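Condomínio Jara – Acta da reunião ordinária de condóminos
Outubro, 21h00, sala do rés-do-chão

Presenças: 9 fracções, das quais duas por procuração e uma por insistência do cônjuge. Havendo quórum em segunda convocatória (em primeira nunca houve, desde que há memória e actas), deu-se início aos trabalhos.

1. Aprovação da acta anterior
Aprovada por maioria. A fracção C absteve-se por considerar que a expressão "troca viva de impressões" não faz justiça ao que se passou. Ficou registado o protesto, que também foi vivo.

2. Contas
A administração apresentou o saldo de 2,635 euros – com vírgula, facto que gerou silêncio na sala. Esclareceu-se tratar-se de gralha: são dois mil seiscentos e trinta e cinco. O silêncio manteve-se. Por cobrar estão 252 euros de quotas, de uma fracção que se encontrava presente e olhou para a janela durante todo este ponto.

3. Elevador
A Altatis propõe a revisão do quadro de comando por 900 euros, IVA não mencionado. A fracção F perguntou se o elevador vai deixar de parar entre o segundo e o terceiro. O orçamento não o promete. Deliberou-se pedir outra proposta à Adus e, até lá, subir a pé quem tiver pressa.

4. Padrão para o átrio
Retomou-se a discussão dos azulejos, iniciada na reunião de Março e interrompida na de Junho pelo jogo. Há dois partidos: o da espinha e o do liso. O primeiro considera o átrio triste; o segundo considera que o átrio é um átrio. Juntam-se as imagens. 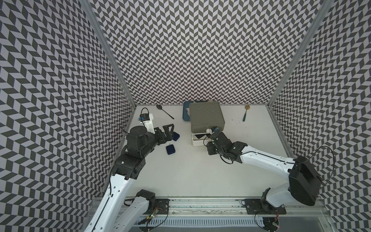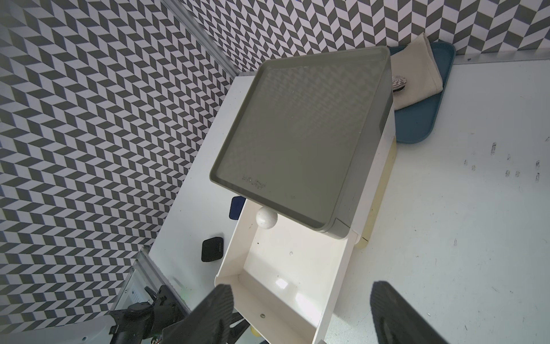
Na primeira e na que se segue, a parede em espinha; na do meio, o tabuleiro e a gaveta branca de puxador redondo.
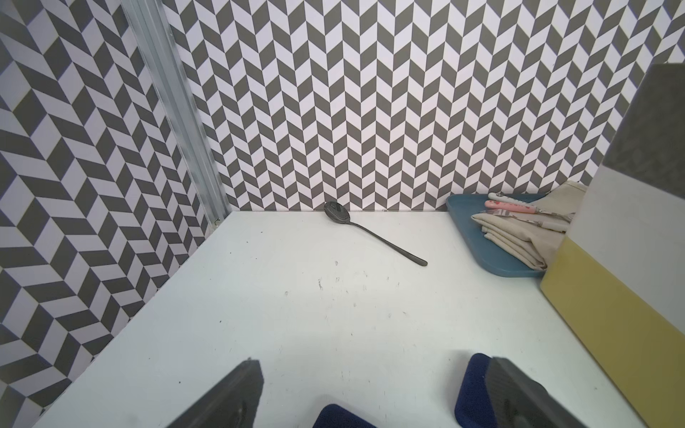 5. Deliberação sobre o ponto anterior
Votação: quatro a favor da espinha, quatro a favor do liso e um voto em "qualquer coisa, desde que seja hoje". Não foi hoje. A fracção B lembrou que o preto e branco em ziguezague lhe dá tonturas ao chegar do trabalho; a fracção H respondeu que as tonturas são anteriores ao azulejo. Pediu-se contenção. O catálogo da Hastville fica disponível na caixa do correio da administração, de onde se agradece que volte inteiro.

6. Estendal do terraço
Mantém-se o regime de dias alternados. Recorda-se que "alternados" pressupõe mais do que uma fracção. As molas verdes encontradas no algeroz podem ser reclamadas até ao fim do mês, sem perguntas.

7. Outros assuntos
a) A porta da rua continua a não fechar sozinha. Voltou a colar-se o papel a pedir que a fechem. O papel anterior foi levado pela corrente de ar.
b) O contentor do cartão não é para colchões. Ponto aprovado por unanimidade, incluindo, presume-se, o dono do colchão.
c) A fracção A ofereceu-se para regar o vaso da entrada. Foi informada de que a planta é de plástico e manteve a oferta.

Nada mais havendo a tratar, e havendo quem já tivesse o casaco vestido, encerrou-se a reunião às 23h20. A próxima fica marcada para Janeiro, com o átrio como primeiro ponto da ordem de trabalhos.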